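Chapter 4
Scoring and Judging in Amateur Grappling

In this chapter
How a match is divided into scoring positions
The difference between points, advantages and penalties
How referees and table officials share the work
What happens when a match ends level
Keeping records at a small tournament

Key terms: advantage, control, guard, near fall, penalty, stalling, submission, takedown

4.1 Why matches need a score

A grappling match can end at any moment by submission. One athlete applies a joint lock or a choke, the other taps, and the referee stops the action. If every match ended this way, there would be little need for a scoring system. Most amateur matches do not. At the Movholm Open, a regional event used for several of the worked problems in this book, 976 matches were held over one weekend in March, and only 249 of them ended by submission. The rest went to the score, to a referee's decision or to a disqualification.

A score does two jobs. It decides who wins when time runs out, and it tells the athletes what the sport values while they are still on the mat. If a takedown is worth a lot, athletes will stand and wrestle. If it is worth very little, many of them will sit down in the first few seconds and work from their backs. Rule writers know this, and a change of a single point in the table can change how a whole division competes the next season.

You met the main positions in Chapter 3. In this chapter we look at them again from the side of the mat, as an official sees them.
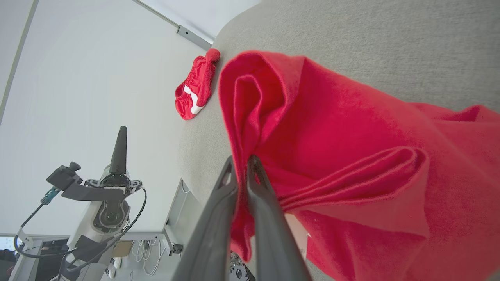
4.2 Control and the three-second count

Under most amateur rules, a position scores only when it has been held. The usual requirement is three seconds of clear control. The referee counts silently, watching the hips and shoulders of both athletes, and then raises an arm to award the points. The hand used for the signal shows which athlete has scored.

New referees tend to make one of two mistakes. Some count too fast and reward a position that was never settled. Others start the count late, after they have already spent a second or two deciding what they are looking at. Both problems get better with practice, and training courses often have students count out loud while watching recorded matches with the sound off.

Control is judged by what the top athlete can do and what the bottom athlete cannot. A passer who has cleared the legs but is being rolled straight back into guard does not have control. A passer who has cleared the legs and pinned the far shoulder does, even if the bottom athlete is still moving hard. Movement alone is not escape.

A sequence can score more than once. An athlete who completes a takedown, passes the guard and settles in mount has reached three separate positions, and each is scored if each is held. What the rules do not allow is giving up a position on purpose in order to score it again.

4.3 Advantages

An advantage is a mark for a near success. It is recorded in its own column and is never added to the points. It is looked at only when the points are level at the end of the match.

Advantages are given for two kinds of action. The first is a scoring position that was reached but not held for the full count. The second is a submission attempt that put the opponent in real danger. The word "real" causes most of the arguments. A loose arm around the neck is not a threat. An arm fully extended at the elbow, with the defender forced to turn or roll to get out, usually is.

Some rule sets have dropped advantages. Under the Flurnon rules, which we compare with the standard rules in Section 4.7, level matches go straight to a short overtime period. Supporters of this approach say it is easier for spectators to follow. Its critics point to the longer day it makes for everyone at the scoring table.

4.4 Penalties and stalling

Penalties fall into two groups. Serious fouls, such as striking or an illegal lock, lead to disqualification. Lesser fouls lead to a series of warnings that grow in cost. The most common lesser foul is stalling.

Stalling is a refusal to improve or attack from a position where improvement is possible. The referee has to decide which athlete is responsible, and sometimes both are. Holding a tight closed guard without trying a sweep can be stalling. So can sitting inside that guard with the head down and the elbows in — a safe place to rest while ahead on points. The athlete in the worse position is generally given more time, as the first task there is to survive.
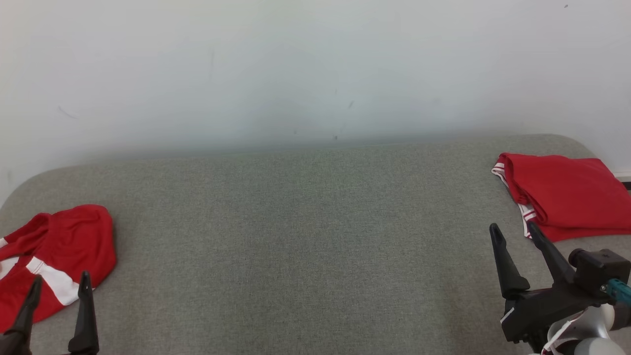 Red athletic garment on a gray padded seat.

4.5 The scoring table

The referee awards the points, but the table records them. At a small event the table has 2 officials, one running the clock and one keeping the score. They do not change a call. If the recorder misses a signal, the correct step is to get the referee's attention at the next pause and ask for it to be repeated.

Paper score sheets should be kept even when an electronic board is in use. The sheet lists each score in the order it was given, with the time beside it. If the board fails, the match can go on from the sheet.

Review questions

1. Explain why a scoring table affects the way athletes choose to begin a match.
2. An athlete passes the guard, holds side control for two seconds and is then swept. What should be recorded for each athlete, and in which column?
3. A division has 12 entrants in a single-elimination bracket. How many matches are needed to find a winner, and how many athletes receive a bye in the first round?
4. Describe a situation in which both athletes could be penalized for stalling at the same time.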